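Home | Features | Food | Walks | Archive

Print this page | E-mail this to a friend

Tea, toast and 63 years of the Jilcombe choir

I'd been meaning to talk to the choir's longest-standing alto for ages, and on 17th October I finally got myself over to Jilcombe (two buses, don't ask) and sat down in her kitchen with a pot of tea the size of a bucket. She's been singing with them for 63 years and didn't want her name in print. "Everyone who matters knows it's me," she said, and passed me the butter.

She joined as a girl, mainly to get out of the washing up. "My sister was going, so I went. I couldn't read a note! I stood next to a big woman from Flirness and sang whatever she sang, a split second behind." They rehearsed in the chapel then, with one paraffin heater, and you got there early if you wanted to be near it.

I asked about the trip to Provdale, which people round here still go on about. She laughed so much she had to put her cup down. "The coach broke down on the hill and we walked the last bit in our concert shoes. We sang to some 900 people, with blisters, and I came in a whole bar early in the second piece. My sister has never let it go."

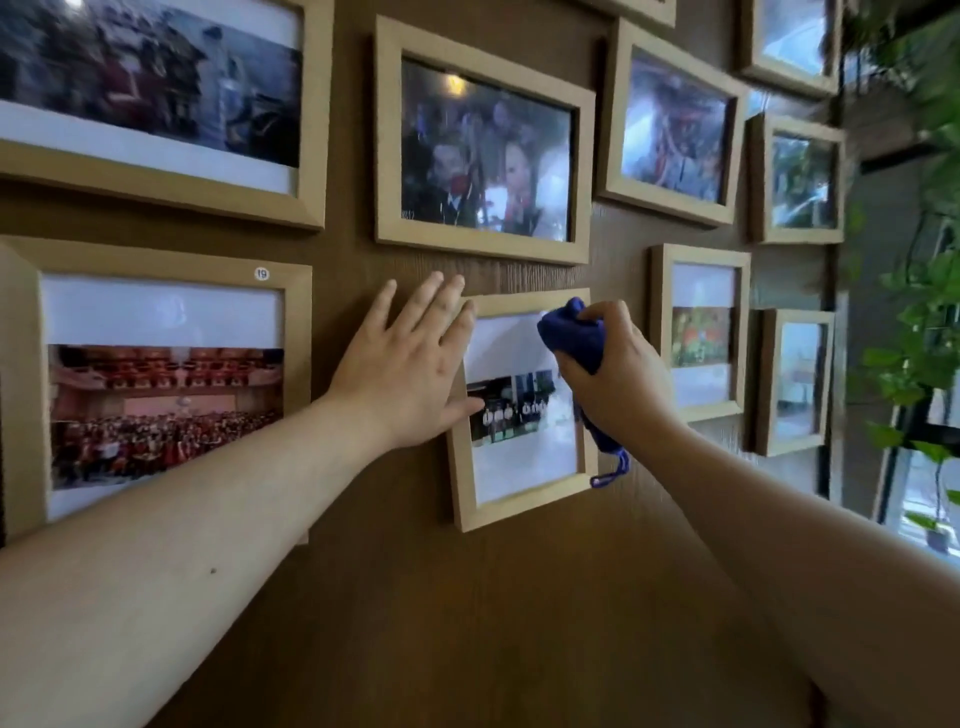

Giving the glass a wipe

These days there's a new conductor and a lot more pop songs, and I wondered if she minded. "I like them! It's the arm movements I can't be doing with." She'd have more carols, though, and start them in October, never mind what the younger ones say.

Does she ever think of stopping? She gave me a look. "When I can't get up the steps they can carry me." Then she sang me the alto line of something I didn't know, all the way through, while the toast burned.

Contact us | Copyright Jilcombe Pages | Back to top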